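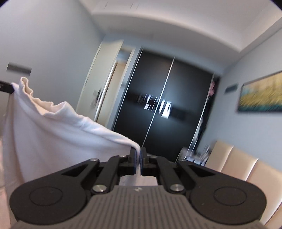 White towel, held by the edge.

OK, thread time! I have spent the whole summer learning about old swimming holes and I need to tell somebody. 1/

It started in July when Ashton Nepia lent me his grandmother's hiking notebook. Tucked in the back was a pencil map of Lalline Creek with 3 little circles on it, and next to each one the word "deep" (underlined twice!). 2/

The first circle is easy. It's the pool under the Prendergast bridge, and half the county learned to dive there. Cold enough to make your teeth hurt, and so clear you can watch the trout ignoring you.

14 likes · 2 comments

Second circle took me four tries. You go past the old Nindel mill, stay left where the path splits, then climb down through the ferns for 300 feet. There's a flat rock at the bottom big enough for a whole family and their lunch – I could have stayed until dark. 4/
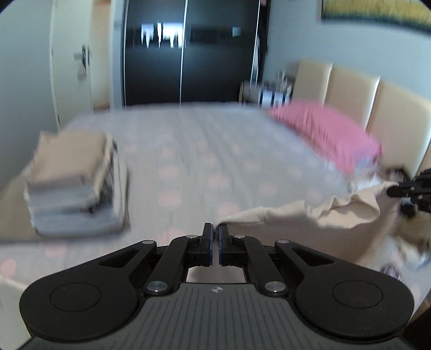
Anyway, I wrote to Renu Chaudhary, who has been collecting stories about the creek for years, and she sent back five pages. FIVE. People used to walk out from town after church with a watermelon and sink it in the shallows to chill.

She also says the mill families had their own names for every bend. Preacher's Elbow! The Soup Bowl! I want those back on the map so badly. 6/

22 likes · 5 comments · 3 shares

The third circle I still haven't found. The notebook says "500 steps up from the split oak," but whose steps, and which oak? I've walked it with long steps and short steps and ended up in blackberries both times (good blackberries, though).

If your folks ever swam up that way, please ask them about the split oak. I'll go look at any spot you send me, even if the water's freezing by then. 8/

Oh, and Renu thinks there was a rope swing at the Soup Bowl until the big flood. Does anybody have a photo??

31 likes · 9 comments · 6 shares

Recent from this account
Best creek shoes for wide feet
Why is the water green after rain?
Vovik Falls the long way round
My blackberry cobbler, finally written down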